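From: Flenavora list member
To: Flenavora home bakers and market stalls list
Date: October 16, 2023
Subject: Re: Pricing, and whether to bother with the winter markets

Hello all,

I meant to answer this at the weekend but we had a stall on both days and I fell asleep on the sofa with my shoes on. Anyway, I've now read the whole thread with a cup of tea and I have Opinions!

> I've been selling at the Kingi market since the spring and I love
> it, but I've just done my sums and I'm not sure I'm making anything.
> My loaves are the same price as the ones in the supermarket's
> fancy range and I feel cheeky asking for more. Then there's the
> pitch fee, and the bags, and the diesel. Does everyone else charge
> for their time? And is it worth carrying on after Christmas, or does
> it all go dead? I'd hate to lose my spot but I don't much fancy
> standing in the rain for nothing.

First of all, well done for doing the sums at all. I sold bread for two whole years before I sat down with the receipts, and when I did it was a nasty evening. I'd been telling everyone the stall "paid for itself" and it paid for the flour, more or less, and that was it.

So yes, I charge for my time now. I don't charge what I'd earn in an office, but I put an hourly figure in the spreadsheet and I look at it. The thing that made the biggest difference was timing a proper bake from start to finish, including the washing up, the labels and loading the car (which I'd never counted, and the car alone takes me half an hour because of the stairs). Once I could see it all written down I dropped the little cheese twists straight away. People were very fond of them, me included, but they took as long as everything else put together and I was selling them for pennies.

As for prices, please don't look at the supermarket! I did exactly the same and it had me in knots. Look at the other stalls, and look at what's left in your crates at the end. If you're sold out by eleven every week, you're too cheap. I put my large sourdough up by 50p last January, in the middle of the quietest month, and I was so nervous I'd rehearsed a speech about the price of rye. Two people mentioned it. One of them bought a second loaf while she was telling me.
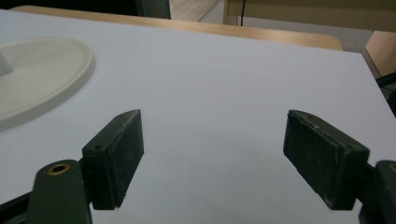 On pitch fees, I can only speak for the two markets I do. Conda charges by the table, so if you can squeeze onto one you save a fair bit, and they let you stack upwards as long as nothing wobbles. Kingi is a flat fee whatever you bring, as you know, so it suits those of us with more to sell. I went back through last year's book for this and I paid out £354 in fees at Conda over the whole year and took £3,476 there, which I was pleased with. The fees looked much worse when I was handing them over in cash on a cold morning.

Bags are a sore point. I was buying the nice ones with the window, then somebody on this list (thank you, whoever it was) said to try plain paper and a stamp. I had a stamp made and it has more or less paid for a new mixing bowl. The ink does smudge if you bag the bread warm, so let it cool right down first. I learned that with a hundred and something bags already stamped – lovely blue fingers all day.

Now, winter. I'd say carry on until Christmas without a second thought, as December is easily my best month. After that it depends on you. January is slow, there's no getting round it. My worst Saturday ever was in January, with £16 in the tin at closing time and a gazebo leg bent in the wind. But the people who do come out are your regulars, and they remember who turned up. I now do every other week until the clocks change and I put a note on the table so they know which ones. It's much easier on the back, and I bake to order for the weeks in between. I've got 114 people on my little order list now and nearly all of them signed up on a clipboard at the stall.

If you do skip a month, ring the organisers before you do it. At Kingi they'll hold a pitch for you if you ask nicely and early, but they won't chase you, and there's a waiting list for the corner by the bus stop.

A couple of other bits while I'm here. For whoever was asking about crates, I get mine from Jostis, the catering place behind the station. They're the stacking sort and they do fit two across in a small hatchback, though you lose the view out of the back window. And could the person who borrowed my long extension lead at the September market please bring it to the next one? It's the orange one with tape round the plug. I'm not cross, I'd just like it before the dark mornings.

Does anyone have a rye starter they'd be willing to split? Mine got left on the windowsill in the hot week and I don't trust it any more. I can swap for seeded crackers or a jar of the plum jam, of which I have far too much.

Right, I've got dough to fold.

See you Saturday, Conda end this time.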